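I love muslin. It's the thin, crinkly cotton that babies get wrapped in, and I've got a big pile of it to fold! Start with the label, as it tells you how to wash the cloth.

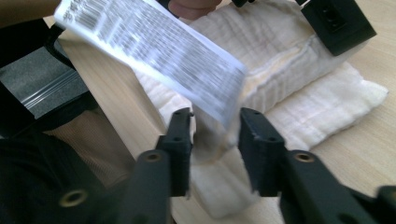
Then find a clear table and give your cloth a gentle shake. Don't pull it tight (the crinkles are meant to be there). 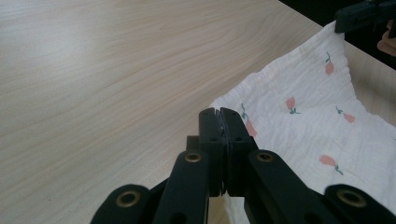 A reader called Lonel wrote in to ask why muslin feels so light. It's woven with tiny gaps, Lonel, so air can wiggle through.

## Folding time

Fold it in half, then in half again. That's 2 folds and you're done! 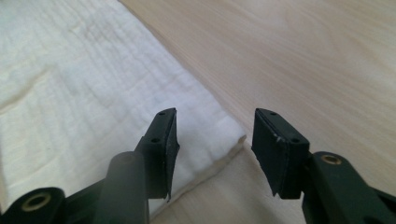 Thick cloths are harder to fold small, as there's more stuff inside them. A padded white one like mine makes a fat, squashy parcel, so I just fold it once.

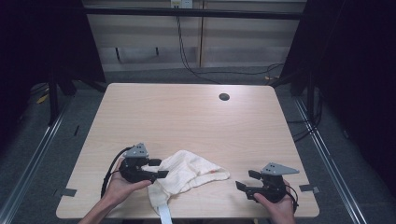
*A crumpled white cloth on the table.*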